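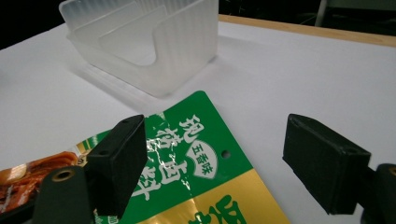 La table blanche, un soir de rangement

11 janvier 2022
Temps de lecture : 4 minutes
Imprimer | Envoyer par e-mail

Rentré à six heures. J'ai décidé de m'occuper de la table blanche avant de manger, sinon ça ne se ferait pas. Depuis les fêtes elle servait à poser tout ce qui n'avait pas de place : le courrier, les piles, les élastiques, la notice du chauffe-eau, deux ampoules que je n'arrive pas à essayer parce qu'elles n'ont pas le bon culot. J'ai tout mis par terre sur un drap et j'ai passé l'éponge. Il y avait un rond de café près du bord en bois, côté mur. Il est parti au bicarbonate.

Ensuite j'ai remis les choses une par une, en me demandant chaque fois si elles devaient rester dans la pièce. Le bac en plastique translucide est resté. C'est le modèle strié sur les côtés, avec la grande découpe en U devant et les séparations à l'intérieur. Je l'avais pris chez Jukovholm en juin pour les enveloppes et il n'a jamais contenu d'enveloppes. Je l'ai lavé à l'eau tiède, la poussière se met dans les stries et il faut la brosse à dents. Je l'ai reposé vide au fond de la table. Je verrai demain ce que j'y range. Peut-être les sachets, justement.

Le sachet vert était sous le courrier. 现捞卤料, à ce qu'il semble, en gros caractères blancs, et sur l'écusson 五香味, cinq épices. Je ne lis pas le chinois. J'ai recopié les caractères au doigt sur le téléphone, ce qui m'a pris un bon moment, surtout le troisième, que je faisais toujours avec un trait de trop. Le vert brille beaucoup sous la lampe et j'ai dû m'y reprendre. Il vient de l'épicerie derrière la gare, celle où je vais quand le marché est fermé. Je l'avais acheté en même temps que le riz et la sauce soja, puis oublié. Il y a un trou rond à côté de l'écusson pour l'accrocher et je me suis dit qu'un clou dans le placard suffirait, mais je n'ai pas de clou de la bonne taille et je ne vais pas percer à cette heure-ci.

Le drap s'est vidé assez vite. À la poubelle : les élastiques secs, les prospectus, un stylo Isard qui ne marche plus, la moitié du courrier. Gardé : la notice, les piles neuves, la facture de Clurnico. Elle est de 629 euros, pour le lave-linge, et la garantie court encore. Je l'ai mise dans la chemise bleue du bureau avec les autres. Les ampoules, je les ai mises dans le sac pour la déchetterie, puis je les ai ressorties. Elles sont sur l'étagère de l'entrée.

Mangé tard. Des pâtes, le reste de courge. Je voulais faire des œufs aux cinq épices mais il n'y avait plus que trois œufs et je préfère les garder pour demain matin. De toute façon il faut les laisser tremper longtemps, toute une nuit d'après ce que j'ai lu. J'ai noté sur la liste : œufs, anis étoilé, gingembre, ampoules (vérifier le culot avant de partir, cette fois).

Après le repas j'ai trié les quatre tiroirs du meuble bas, enfin, j'en ai trié trois. Le dernier contient les câbles et je n'en avais pas le courage. Dans le deuxième j'ai retrouvé la petite clé du cadenas de la cave, que je croyais perdue depuis l'été. Elle était dans une boîte de thé Magagula avec des trombones. J'avais racheté un cadenas entre-temps. J'ai gardé les deux.

Il faisait froid dans la pièce, j'ai mis le radiateur et j'ai fini avec le gros pull. Dehors il bruinait. Le voisin du dessus a déplacé des meubles jusqu'à dix heures, lui aussi range peut-être.

À faire cette semaine : le tiroir aux câbles, le clou du placard, appeler pour la chaudière, rendre les livres à la bibliothèque. J'en suis à la page 95 de celui sur les canaux et je ne crois pas que je le finirai avant la date. Je demanderai à le prolonger.

Couché à onze heures et demie.

Dernière mise à jour : le soir même, ajout de la liste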